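Cette section s'applique aux plateaux en bois clair livrés avec les tables Wistora, modèle Diltdale. Pour les piètements, voir la section 3.

## 4. Entretien et remise en huile du plateau

### 4.1 Matériel nécessaire

- Huile d'entretien incolore pour bois intérieur
- Papier abrasif, grain 200
- Deux chiffons de coton non pelucheux
- Un tampon blanc non abrasif
- Gants en nitrile
- Un seau d'eau et du savon neutre

Le flacon d'huile fourni porte la référence Sukesier 101. Il suffit pour un plateau complet, dessus et chants. Le dessous n'est à traiter que si la table a été démontée ou stockée dans un local humide.

### 4.2 Nettoyage courant

1. Dépoussiérer le plateau avec un chiffon sec, dans le sens du fil.
2. Passer un chiffon humide bien essoré, avec un peu de savon neutre.
3. Rincer à l'eau claire, toujours avec un chiffon essoré.
4. Essuyer aussitôt. L'eau ne doit pas stagner dans les joints entre les lames.

**Attention :** ne pas utiliser de nettoyant à base d'ammoniaque, de javel ou de silicone. Le silicone empêche l'huile de pénétrer et la zone reste tachée après traitement.

### 4.3 Objets posés à demeure

Un vase, un cache-pot ou une lampe laissé longtemps au même endroit protège le bois de la lumière. Le reste du plateau change de teinte et une marque plus claire ou plus foncée peut apparaître sous l'objet. Déplacer ces objets chaque semaine pendant les premiers mois, puis une fois par mois. Coller des patins de feutre sous les bases dures et vérifier qu'aucun grain de sable n'y est resté pris.

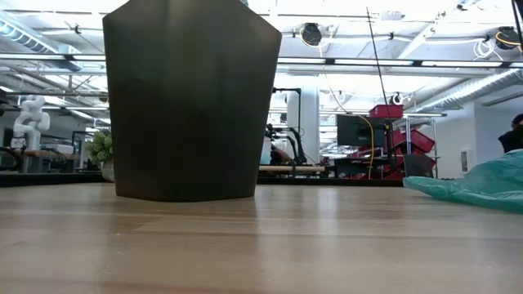
*Fig. 7. Récipient sombre à facettes posé sur un plateau en bois clair.*

Les récipients contenant de l'eau demandent un dessous étanche. La terre cuite non émaillée laisse passer l'humidité et marque le bois, même à travers un feutre.

### 4.4 Remise en huile

Prévoir une pièce aérée, à une température d'au moins 13 °C. Débarrasser entièrement le plateau.

1. Nettoyer comme indiqué en 4.2 et laisser sécher une nuit.
2. Poncer légèrement à la main, au grain 200, dans le sens du fil. Ne pas insister sur les arêtes.
3. Aspirer la poussière, puis passer un chiffon à peine humide. Attendre que la surface soit sèche.
4. Agiter le flacon. Verser une petite quantité d'huile sur le tampon et l'étaler en couche mince, une lame après l'autre.
5. Laisser pénétrer pendant quinze minutes.
6. Essuyer tout l'excédent avec un chiffon propre. Une huile laissée en surface devient collante.
7. Laisser sécher neuf heures avant d'appliquer la seconde couche, sans poncer entre les deux.

**Danger :** les chiffons imprégnés d'huile peuvent s'enflammer spontanément. Les plonger dans l'eau après usage, puis les étendre à plat à l'extérieur jusqu'à séchage complet. Ne jamais les jeter en boule dans une poubelle.

**Remarque :** le plateau peut servir avec précaution dès le lendemain. Éviter l'eau et les nappes en plastique pendant une semaine.

### 4.5 Taches et rayures

- **Auréole d'eau :** poncer localement au grain 200, puis huiler en débordant largement sur le bois voisin.
- **Graisse :** saupoudrer de terre de Sommières, laisser agir une nuit, brosser.
- **Rayure profonde :** combler avec un bâton de cire de la teinte du bois, après séchage de l'huile.

Pour les plateaux vernis de la gamme Iwasaki, cette procédure ne convient pas. Se reporter à la section 5.

Texte revu par Rafferty Kowalczyk, mercredi 17 juin.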